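Workshop notebook, Tuesday, 9:14 am

Back on the Dell tower this morning, with a fresh pot of tea and (for once) a clear stretch of time before anybody needs the bench. It's number 14 on Ilgın Saraç's list of machines going to the Kaplan reading room, and I've grown rather fond of it. These old office towers are so nicely laid out inside! Side panel off, case flat on the slotted table, and you can get at nearly everything without skinning a knuckle.

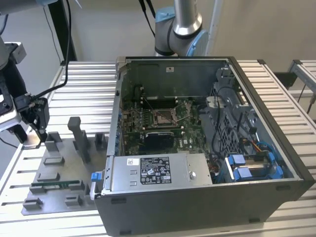
Tower 14, panel off. CPU socket empty, both drives in their blue trays.

The processor question is still open. Ilgın thinks there's a matching chip in the Wuder box, the one under the window with all the loose memory in it, and I've promised to go through it before lunch. If it isn't there we order from Cluria, who want 50 for a used one, and I'd like to hold off on that because we've spent 199 this month already and August isn't over. Whoever gets to it first, please look the pins over under the big lamp before anything goes in. I lost a whole afternoon to one bent pin on tower 9 and would love to spare you the same.

I do like the blue on these cases. Blue latch by the power supply, blue handles on the drive carriers, so you know at a glance what's meant for your fingers. The newer Hellov boxes we had in spring were all one shade of black inside and I was forever tugging at the wrong thing.
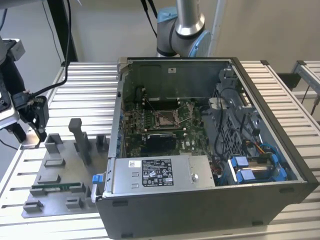 Wiping the drives comes next, and that can run up to 14 hours for the pair, so I'd like to start it before I go home and let it tick along overnight. Ilgın has the good dock on her desk. I'll ask for it back, nicely, with a biscuit.

Still to do: copy the numbers off the power supply label into the sheet, find thermal paste (the tube in the drawer has gone hard as chalk), and print a new tag for the case.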